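Novard 48 can and bottle crusher, wall mount - four months in

Bought this in November after the recycling pile in our mudroom got out of hand. We're a household of five, lots of seltzer, lots of bottled water in summer because the well here tastes like pennies. Town is Brelldale, no curbside pickup, you haul it all to the transfer station yourself. So volume matters. Every trip is 20 minutes each way and they close at noon if you go on the weekend.

Short version: good crusher for cans, so-so for bottles, lousy instructions. Would buy again at the price I paid, which was $40 on sale. Not at full price.

Install. Comes with four screws and plastic anchors. Throw out the anchors. Go into a stud or dont bother, the lever puts a lot of pull on the bracket and mine started walking out of the drywall inside a week. Moved it over to a stud, used lag screws from the garage, solid since. The paper template is off by a hair so drill one hole, hang it, then mark the rest.

Height - they say chest height. Too high for me and way too high for my kids. I put it lower so I can lean on the handle and it's a lot easier. You need clearance under it for whatever you're catching the stuff in, so measure first. I did not measure first.

Cans are great. Drop in, pull, flat puck, falls out the slot. Tall skinny seltzer cans sometimes fold sideways and jam, you have to dent them in the middle with your thumb before you load. After a while you do it without thinking. Do NOT use it on cans if your state needs them whole for the deposit machine, check that before you buy anything like this.

Bottles is where it gets iffy. Cap off, always. Left one on the first day and it went off like a gunshot, dog hid under the bed till dinner. With the cap off the thin water bottles go down fine. Then they slowly puff back up unless you screw the cap on again while it's still squashed, so you're doing two jobs at once with two hands and one of them is on the lever. 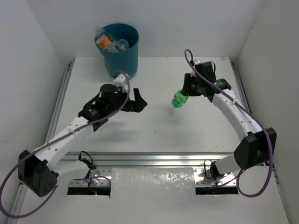 Thicker soda bottles, the two liter kind, forget it. Won't fit the chamber. I stomp those. Same with detergent jugs and juice jugs. So if most of your plastic is the big stuff you'll get nothing out of this except a thing on the wall.

I also tried the Negi floor model, the one you step on. My sister in law has one and let us borrow it over the holidays. Easier on the shoulders and it handles bottles better, wider plate. But it slides on tile, it's heavy, and it takes up floor I don't have. It's also way more money. If you've got a garage with a concrete floor I'd probably go that way. For a mudroom the wall one wins.

Build quality is decent. Steel lever, steel plate, the foam grip is cheap and already spun loose, I glued it. Pivot pin squeaks. Drop of oil fixed it for a month or so, then back. The rubber bumper at the bottom fell off and I found it in the bag with the cans. Emailed Novard about the bumper, they sent two new ones free, no argument. Credit for that.

Smell and mess - rinse first. Seems obvious but a quarter inch of old root beer will shoot straight down your wall. I stuck up a piece of scrap vinyl behind it, wipes off easy.

Is it worth it? We had 590 cans when I finally took a load in after New Years (the station weighs and counts for the school fundraiser, so thats their number) and it fit in the back of the car with the seats up. Before that I'd have needed two trips. That's the whole reason I bought it so I'm happy.

Ordered from the Condomton warehouse, box was beat up, contents fine. Four stars. Lost one for the anchors and the bottle thing.

Edit: grip came loose again. Still four stars.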